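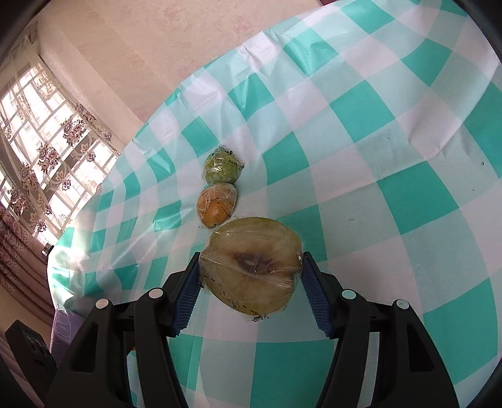

Fruits emballés sous film plastique transparent, posés sur une table.

Questions fréquentes : film, sachets et promesses de fraîcheur

Le film alimentaire prolonge-t-il vraiment la vie des fruits ?
Un peu, parfois. Il limite la perte d'eau, donc le fruit se ride moins vite. Quant aux fabricants qui annoncent « deux fois plus longtemps », demandez-leur deux fois plus longtemps que quoi. Une tache brune continue de s'étendre sous le plastique.

Faut-il emballer chaque fruit séparément ?
On le lit partout. L'argument tient pour un fruit entamé, beaucoup moins pour un fruit entier à la peau intacte. Pour des pommes, un bac à légumes fermé suffit.

Et les sachets « absorbeurs d'éthylène » ?
Le principe est sérieux, les doses vendues aux particuliers le sont moins. Nous avons acheté la boîte de 8 sachets Plendov et suivi la notice. Au bout de six jours, nous étions incapables de distinguer les poires du bac traité de celles de l'autre. Notre essai ne vaut pas une étude, mais la notice n'en cite aucune non plus.

Le boîtier Birkett à 50 euros vaut-il son prix ?
Nous attendons toujours les mesures demandées au service client en mars. On nous a renvoyé la brochure. Elle parle de 3 436 foyers « satisfaits », sans dire qui les a interrogés ni combien ont été écartés.

Peut-on garder un fruit abîmé ?
Une meurtrissure ferme se coupe largement, et le reste se mange. S'il y a de la moisissure sur un fruit mou, jetez le tout. Un lavage au vinaigre n'y change rien, quoi qu'en disent les forums.

Réfrigérateur ou corbeille ?
Poires et kiwis mûrissent à température ambiante, puis passent au froid. Les bananes restent dehors. Les agrumes se conservent mieux au frais, même si la corbeille est plus jolie.

Les films dits compostables sont-ils une solution ?
Lisez les petits caractères. Celui de chez Idwood précise « compostage industriel » au dos du carton. Dans un bac de jardin, n'en attendez pas grand-chose.

Êtes-vous payés par une marque ?
Non. Les produits cités ont été achetés en magasin. Pour contester une réponse, écrivez à Enda Egan par le formulaire de contact, avec vos chiffres si possible.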